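그렐라흐(Grellach) 병원 중앙공급실 견학 결과 보고

1. 방문 개요
우리 재단 시설운영팀은 2018년 9월 그렐라흐 병원의 공개 행사에 참가하여 중앙공급실과 부속 시설을 견학하였다. 이번 방문은 내년도로 예정된 본원 공급실 이전에 앞서 동선 계획, 급수 설비, 야간 인력 운영에 관한 자료를 수집하기 위한 것이다. 우리 측에서는 4명이 참석하였고, 병원 측에서는 나브플리오스 동과 별관을 함께 관할하는 사바스 마놀라키스(Savvas Manolakis) 실장이 안내를 맡았다.

2. 시설 배치
중앙공급실은 지하 1층에 있으며 전용면적은 389제곱미터이다. 오염 구역, 조립 구역, 멸균품 보관 구역이 한 방향으로 이어지고, 직원 탈의실은 오염 구역과 조립 구역에 따로 두었다. 수술부와는 전용 승강기 두 대로 연결된다. 종전에는 승강기 한 대를 공용으로 사용하여 오전 시간대의 대기가 길었으나, 지난 4월 델리야니스(Deligiannis) 건축사무소의 설계로 증설을 마쳤다고 한다. 바닥 마감재의 이음부와 배수구 주변 처리는 본원 설계안에도 참고할 만하다.

3. 세척 및 급수
정제수 설비는 치르콘(Zirkon)사가 시공하였으며, 저장조는 별도의 기계실에 설치되어 있다. 구조가 복잡한 기구는 손세척 담당자를 따로 지정하고, 교대 시 인수인계 기록지를 작성하도록 한다. 기록지는 종이 양식을 유지하고 있다.

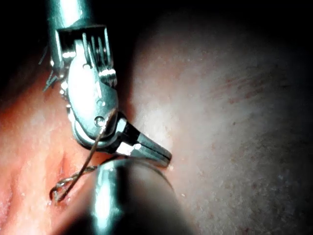
넥타리오스 차바라스(Nektarios Tzavaras)는 급수 압력이 떨어지는 새벽 시간대의 작업량을 먼저 조사하지 않으면 저장조 용량을 아무리 늘려도 같은 문제가 되풀이된다는 의견을 밝혔다. 그렐라흐 병원도 개설 초기에 저장조 용량만 보고 설계하였다가 배관을 다시 시공하였다고 한다. 우리 팀은 이 의견을 받아들여 본원의 시간대별 사용량 조사를 이전 계획에 추가하기로 하였다.

4. 인력 및 교육
공급실은 3교대로 운영되며 야간에는 두 명이 근무한다. 신규 직원은 30일간 선임자와 같은 조에 편성되고, 이 기간에는 단독으로 출고 승인을 할 수 없다. 교육실은 별관 2층에 있고 수술부와 공동으로 사용한다. 예약은 수술부가 총괄하며, 공급실 몫으로 매주 오후 시간이 배정되어 있다. 강의 자료는 수술부 간호사와 공급실 직원이 함께 작성한다.
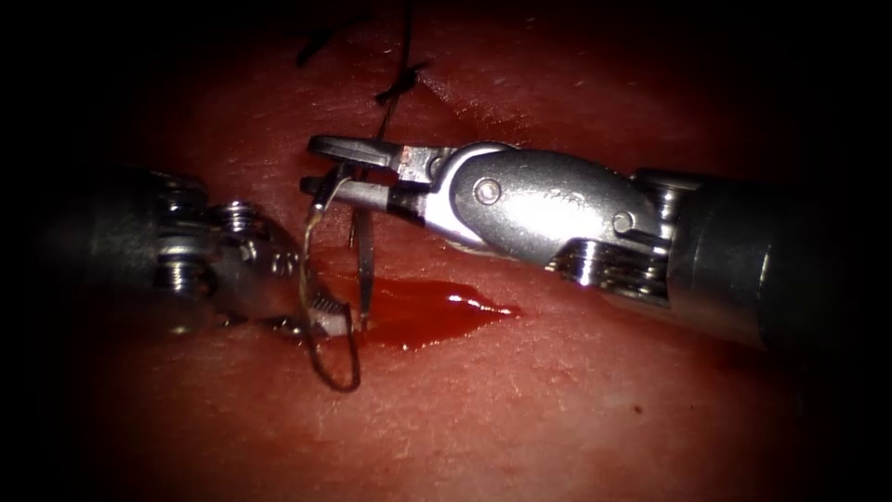

공동 교육의 운영비는 두 부서가 절반씩 부담한다. 병원 측은 부서 간 용어가 달라 출고 요청서에 오류가 잦았으나 공동 교육을 시작한 뒤 문의 전화가 줄었다고 설명하였다. 물품 관리 프로그램으로는 가미스(Gamis)를 사용하며, 하루 약 200건의 출고 요청을 처리한다. 다만 별관 창고의 재고는 아직 연동되지 않아 담당자가 매일 오후 수기로 입력하고 있었다.

5. 후속 조치
가. 시간대별 급수 사용량 조사표를 작성하여 시설관리과에 송부한다.
나. 탈의실 분리안의 소요 면적을 설계 담당 부서와 협의한다.
다. 그렐라흐 병원의 인수인계 기록지 양식을 제공받아 본원 양식과 대조한다.
라. 견학 당시 확인하지 못한 승강기 유지보수 계약 조건은 서면으로 질의한다.

작성: 시설운영팀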